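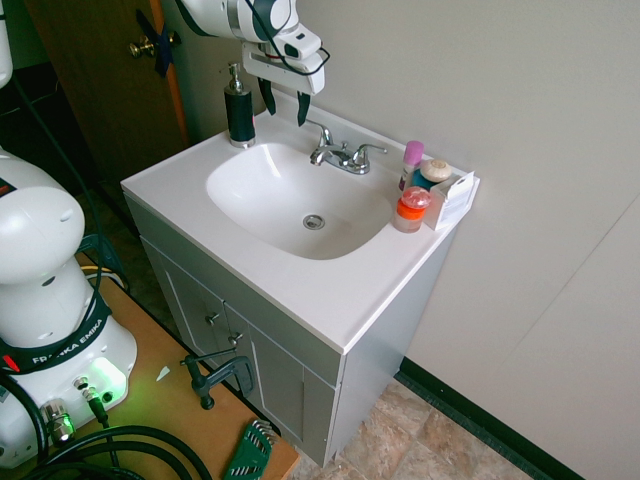 Photo: Palomino project team, Trundivberg robotics course

Project Report: Palomino, or Teaching an Arm to Turn a Tap

Our team was assigned the bathroom. The other team got the kitchen, and we have mostly forgiven them.

The task was to have a Franka arm reach over a vanity, find the faucet and turn one of the two cross-shaped handles a quarter turn. A toddler can do this, usually when you don't want one to. It took us 3 months.

Setup. The arm is mounted on a tabletop next to the vanity, and the gripper comes down at the handles from above. We left the counter cluttered on purpose, soap dispenser and seashell included, because the course handout asks for "realistic conditions." The hex keys live on the table and should be considered part of the system.

Data. We recorded 1148 attempts by hand-guiding the arm, then threw out 500 where the operator had clearly lost interest. Training ran overnight on Ostov, the lab computer, which sounds like a hair dryer.

Results. Out of 200 test runs, Palomino turned the handle in 131. Most failures were near misses, with the fingers closing very confidently on air. In a few, it went for the spout.

Next steps. We want to try the Monow wrist sensor, if the other team ever gives it back. We would also like to connect the water, a request the department has so far answered with silence.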